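Section 4: Recording your first examples

By now you have unpacked the robot, charged it, and worked through the joint check in Section 3, so the dull part is over and you can start teaching! In the Troline guide we call each recording an "example." You steer the robot through a small job from beginning to end, and Troline keeps the head camera view, the arm and finger positions, and your spoken or typed note together in one file. The learning system will later look at many of these side by side, so please be patient with yourself. Your early ones will be clumsy, and everybody's are.

We suggest the job we call "bottle to bin." It is short, it uses things you already have, and it asks for one good grasp, one carry and one release.

Before you begin

Pick a quiet corner with a table, a bit of seating and a floor the robot can stand on without rocking. A sitting area is lovely for this. Please don't strip it down to look like a laboratory - cushions, chair legs and patterned carpet are just what the robot will meet later on. Do clear the table of cups, papers and anything else you would be sorry to see on the floor.

CAUTION: Use an empty bottle with the cap screwed on. Keep the stop button in your own hand for the whole session, and keep children and pets out of the room.

Setting the starting position

1. Put one plastic bottle on the table, standing up, within an arm's length of the edge nearest the robot.

2. Put a small wastebasket on the floor to one side of the table. Line it with a bag and fold the rim of the bag well down over the outside, so that fingers don't catch in it on the way back up.

3. Bring the robot up facing the table and stop while there is still a clear stretch of floor in front of it. You will cover the last bit of distance as part of the example.

4. Choose "Ready pose" from the Troline menu. Both forearms come forward and the hands settle in front of the body.

5. Open the camera preview and look it over before you touch anything else. You want the whole bottle, the whole bin and both hands in view at once. If the bin has slipped out at the bottom, tilt the head down by 3 degrees and look again.

Recording

6. Type your note. Write it the way you would say it to a houseguest: "Please throw away the bottle on the table." Part numbers and codes are no help here.

7. Press Record and wait for the tone. Hold still for a breath or two, then drive forward slowly.

8. Take the bottle around its middle with whichever hand is closer. Close the fingers gently and stop as soon as the plastic begins to give.

9. Lift straight up, turn toward the bin, and lower the hand until it is just over the opening. Let go.

10. Bring both hands back to the ready pose, back away to where you started, and press Stop.

11. Mark the example Good, Fair or Failed. A dropped bottle is a Failed, and we would ask you to keep it all the same. Leen Atallah, who looks after the sorting side of Troline, is very fond of a well-labeled failure.

NOTE: If your hand slips on the controls halfway through, carry on and finish the job as best you can. A recovery is worth having. Only throw an example away if the preview froze or somebody walked through.

How many, and how different

Record 16 examples with the bottle in one place, just to get comfortable. After that, change something small each time: shift the bottle, turn its label, move the bin to the other side, come in at a slight angle. Murali Shenoy's practice set, which is included in the Trindade sample folder, has 121 examples in it, and you can page through them whenever you'd like to see how much variety is enough. Please do take breaks. Tired operators rush the grasp, and it shows in the files.

Checking the preview

Compare your own preview with this one before you press Record.
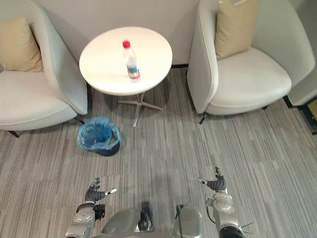

Figure 4-2. Head camera view with the bottle on the table, the lined bin on the floor to the left, and both hands in view.

If your view shows mostly wall, the head is too high. If the hands hide the bottle, lower the forearms a little, save the pose, and repeat step 5. Strong glare on a white tabletop can be eased by drawing a curtain or turning off the lamp nearest the table.

When the session is done, leave the robot on its charger overnight and let the files copy across. Section 5 explains how to review them.

Sorance Troline Setup Guide, March 2023 | Questions? Write to the Sorance help desk | © Sorance. All rights reserved. | Back to top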